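Filed under: Needlework > Hand Embroidery > Finishing & Selling

Thread: Washing out the blue pen before framing, yes or no

gilmarv
Finished the big fern sampler for the Plirkgate craft fair. 15 months of my life, mostly stem stitch. The pattern lines are in blue water-soluble pen and the booklet from Cekesance says to soak the whole piece in cold water. My aunt says a damp cotton swab is plenty and soaking is for people who enjoy suffering. I have one shot at this and I'd like to hear from anyone who has ruined something.

ruan_g
I have ruined something. Swabbed a table runner, framed it, and by January the blue had crept back along every leaf like it paid rent. Soak it. Cold water, no soap, and don't iron until you're sure the ink is gone. Heat can set that stuff for good.

stitchwife_elaine
Soak, yes, but test your reds first. I had a Barbosa red bleed all over a white linen collar and now I own a pink linen collar. Snip off a few inches of each dark thread, wet them, and press them in a white paper towel. If the towel stays white, go ahead. Any wide plastic tub will do as long as the cloth can lie flat.

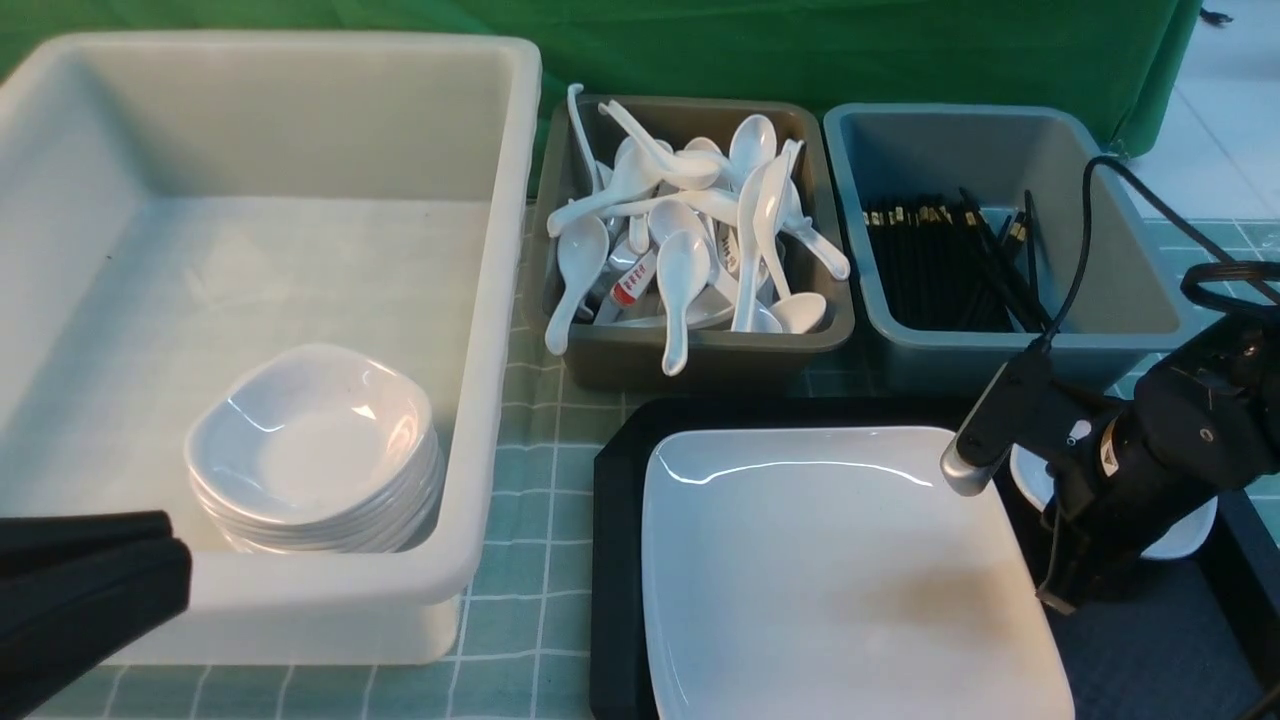 Neusa Moura: I'm going to disagree with both of you. If it's silk or the linen was never pre-washed, a full soak can pucker the ground and you'll be blocking it until you retire. I've swabbed for 18 years and had the lines come back twice. Twice I can live with.

ruan_g
Twice that you know of. The rest are hanging in other people's hallways.

Neusa Moura
They'd call. Believe me, they call about everything.

gilmarv
It's all cotton floss on cotton, and I washed the fabric before I started - the one smart thing I did. Reds are Fodier, bought in three different batches, which I realize is not smart. How long is a soak? The booklet just says "until clear," like it's soup.

stitchwife_elaine
Twenty minutes, change the water, look at it, do it again. Then roll it in a towel. Don't wring it. I will find out if you wring it.
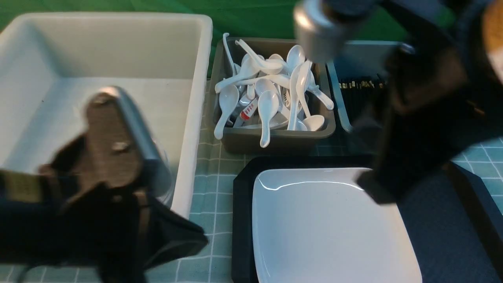 White tub, with spoons behind

n_andrade
Can I ask what you're charging? I took a piece half that size to Plirkgate and a man told me his grandmother would do it for nothing.

gilmarv
460 with the frame. My aunt says 700. My aunt is not the one standing behind the table.

Neusa Moura
Your aunt is right about the price and right about the swab.

ruan_g
She's right about the price.

gilmarv
Update: tested the reds and two of the three batches are fine. The third left a pink stripe on the towel, and of course that's the one I used for all the berries. Going in with a swab around the berries and hoping for the best on the ferns. Neusa, please don't gloat.

Neusa Moura
I'm only going to gloat a little. Change the swab often.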